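Spent Monday at the Vinstead open day. Notes below, mostly on the simulation side. The hardware hall was full by ten and I gave up on it.

Main session was Nunus, their household pick-and-place project. Everything is trained in simulation first, on furnished rooms instead of bare benches. Arm is a Franka on a fixed base.

The talk started with the task list: 139 household objects, one gripper, no tool changes. Each run gets one target object and a time limit of 29 seconds. Go over and it is logged as a fail, even if the object is already in the gripper.

The sofa was the part I had come for. Most groups use a table because a table is flat. A seat cushion is not, and a thin rod lying on one leaves very little room for the fingers underneath.
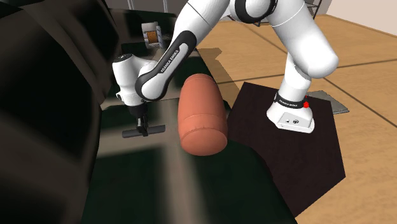
They approach from straight above and close near the middle of the rod. Grip it too far along and it tips on the lift. The presenter said the approach height was tuned by hand, which I was glad to hear someone admit.

Asked whether the cushion is modelled as soft. It is not. Rigid mesh, friction adjusted to suit. Fair enough for a first pass, but I would expect the numbers to drop on real upholstery.

Numbers as given: 3641 simulated runs on the sofa set. They would not put a single success rate on the slide – it varies too much by object, apparently. Slim things and rounded things fail in different ways, so an average says little.

Clutter is left in on purpose. Other objects stay on the seat during the run and the planner has to keep the arm clear of them. Contact with anything except the target ends the attempt.

Marino, the scene editor, got 2 minutes at the end. Looks usable. You can swap the furniture without redoing the object placements. No release date.

Gronano had the slot after lunch, on conveyor sorting. Not my area, so I caught the early train. Slides are meant to go up in June.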